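Packing Room
6 min read

Roya Shokri buys brown paper by the roll and goes through more of it than anything else in the building except tape. Her shop, Flerkell, sells secondhand kitchenware by mail from a unit on the edge of Basville: baking pans, trays, mixing bowls, enamel pots, the odd roasting dish with a lid. Most of it comes from estate sales and closed restaurants. All of it has to be cleaned, sorted, wrapped and boxed.

I visited on a Sunday, when the phone is off and she does the jobs that get pushed aside during the week. She was cutting paper when I came in and kept cutting for the first part of our talk.

"People ask about the cleaning," she said. "The cleaning is the easy part. You soak it, you scrub it, you rinse it. The part that took me years was the table."

She means that literally. When she started, she wrapped orders on a folding table in her garage. It was too low and it wobbled, and the top was a dark color that hid grit. She would set a clean pan down, pick it up again and find scratches on the bottom. A customer in Brennan sent back a set of cake pans with a polite note. Shokri still has the note.

"She was right," she said. "I'd have sent them back too."

After that she put paper down on whatever surface she was working on, one big sheet at a time, and changed it when it got dirty. She started with newsprint, but the ink came off on light-colored enamel. White paper showed every smudge, so she was changing it all day. Brown kraft paper was cheaper by the roll and it held up when she dragged something heavy across it.

"I don't tape it all the way around," she said. "Two corners if it keeps curling. If you tape it down well, you won't change it. You'll look at it and think, that's good for another hour."

She gets the paper from a supplier called Zondard, in rolls she can just about lift herself. Last March she ordered the wrong width and had to overlap two sheets for a month. She doesn't recommend that. Things catch on the seam.

Flerkell ships up to 200 orders in a busy week, and the shelves hold 815 listed pieces at the moment, which Shokri knew without looking because she had finished a stock check that morning. She would like to get to 1,000 before the holidays. I asked if she had the room.

"No," she said. "But trays stack."

Trays are her favorite thing to sell. They're flat, they don't break, and almost everybody can use one. They are also harder to pack well than they look. A tray with a raised rim is weakest at the corners, and if it goes into a box that is slightly too big it will slide until a corner takes a knock. A dented corner means the tray rocks on an oven rack.

Her method is simple enough. The tray goes on the sheet and she looks it over, front and back. She runs a thumb around the rim to feel for burrs or old baked-on sugar. If she finds any, it goes back to the sink. If it's clean, she folds a strip of paper into a pad for each corner, tapes the pads to each other and never to the metal, and wraps the whole thing in a second sheet. It goes into the box on its edge.

"On its edge was my sister's idea," she said. "I had them all lying flat. She asked me how I keep plates when I move house, and I said on their edges, and she just looked at me."

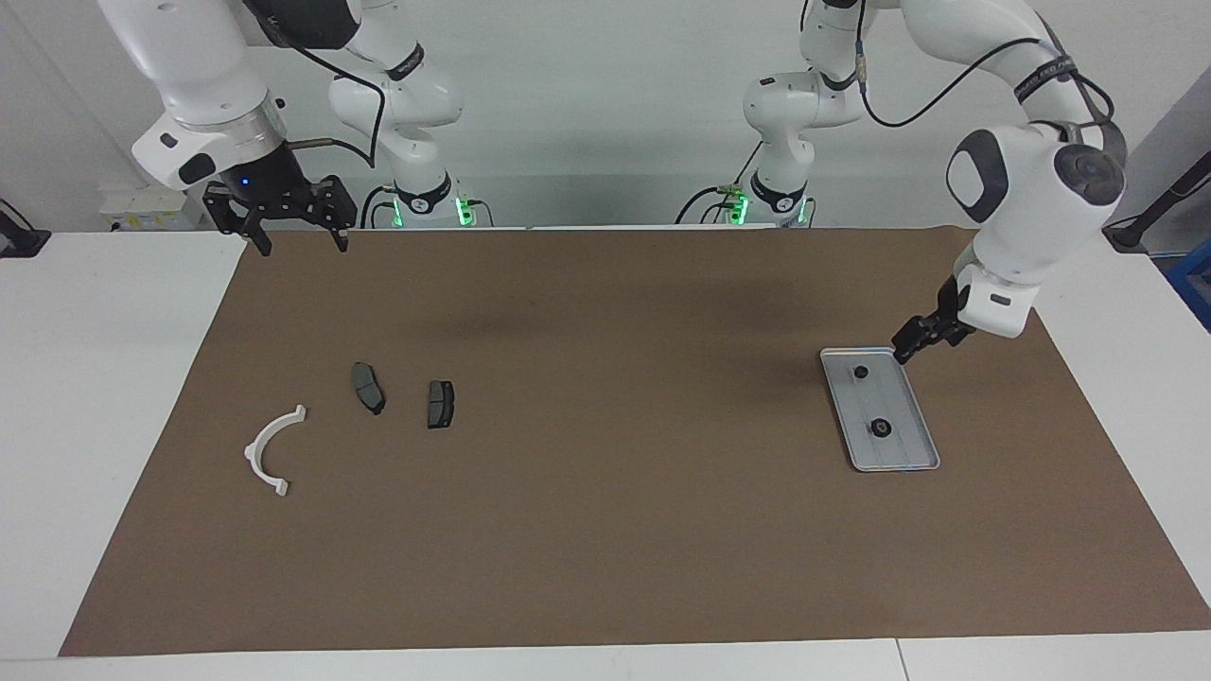 She is strict about what stays on the table. Scissors, tape and labels live on a shelf at hip height, and they go back there after each order. Mugs are not allowed at all. She lost a finished order to coffee once, with the label already on it, and had to unwrap the lot and start over.

The same goes for other people's orders. One order is on the paper at a time, even if the next one is only a single spoon. "I used to do 3 together to save time," she said. "Then somebody got a lid that belonged to somebody else, and I spent an evening writing emails."

Used sheets aren't thrown out right away. She shakes them outside the back door, and the clean parts get torn up for padding. The rest goes in the recycling. She has tried a reusable mat and didn't like it, as it had to be washed and then she had to wait for it to dry.

I asked what she would tell someone starting out with a spare room and a few boxes of pans.

"Get the height right first," she said. "Put a box on your table, reach over it to tape the far side, and see how your back feels. Do that before you buy anything else. And buy the wide roll."

By then she had cut enough sheets for Monday and was stacking them under a cast iron skillet to flatten them. There was a crate of muffin tins by the sink still to do. She asked if I wanted one. I took the one with six cups.

Filed under: Small Business, Kitchen, Secondhand

Contact us | All text copyright of the publisher | Back to top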